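How to clear a work table with two bins

Written by Jasper Boersma, updated July 2026

I share a long table with other people, and for many years we cleaned it the wrong way. Everybody pushed the small things to one end, and after a week this end was a hill of paper, wrappers, tape and pens. The method on this page is simple. You need two bins, one cloth and 10 minutes.

What you need

Two open plastic bins, in two colors that nobody can mix up. A lid is not practical, you will only take it off and lose it. The bins should be wide enough that you can drop a thing in without looking for the hole. You also need a damp cloth and a small box for the things that belong in another room.

Step 1. Decide what the colors mean

Before you touch anything, give each bin one meaning. In our house blue is for what we keep and white is for what we throw away. You can choose the other way, but do not change it later. When I stayed with my cousin in Trelham in April, she had three bins and each of them had a paper label. The labels were very nice, but guests did not read them. A color they remember.

Step 2. Put the bins at the two ends

Place one bin at the left side of the table and one at the right side, close against the edge. The rim should be a little lower than the table top, if your bins allow it. Then you can also sweep crumbs over the edge with your hand. Do not put a bin on the table itself. It takes the space that you want to make free, and things start to collect behind it.

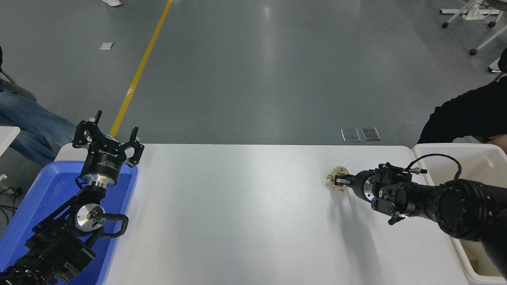

Step 3. Take the paper first

Paper and wrappers are the easiest group, so begin with them. They take much room, they weigh almost nothing, and you do not need to think long about them. A crumpled piece in tan and white, like the one held up over the white table, can be a snack wrapper or just an old note, and it is good to open such a piece before you drop it. I once threw away a receipt from Drirnis for a lamp of 2,000 crowns, and the lamp stopped working 17 days after. Now I unfold everything bigger than a stamp.

Flat paper with writing on it goes to the keep side for now. You will sort it later, sitting down.

Step 4. Take the hard things

Next are the pens, clips, cables and cups. Pick up one thing, decide, put it in a bin, and only then take the next one. If you hold something longer than 6 seconds, it goes to the keep bin. Things from another room go in the small box. Cups go to the kitchen at once – they are always in the way of the cloth.

Step 5. Wipe from the middle

Start in the middle of the table and wipe toward each end. On a matte white top, round movements can leave gray marks, so make long straight ones. Dry it with the other side of the cloth.

Step 6. Empty both bins

Empty the keep bin the same evening. I know it is tempting to push it under the table, but then you have only moved the hill. Put the two empty bins back at their ends, so they are ready for next time.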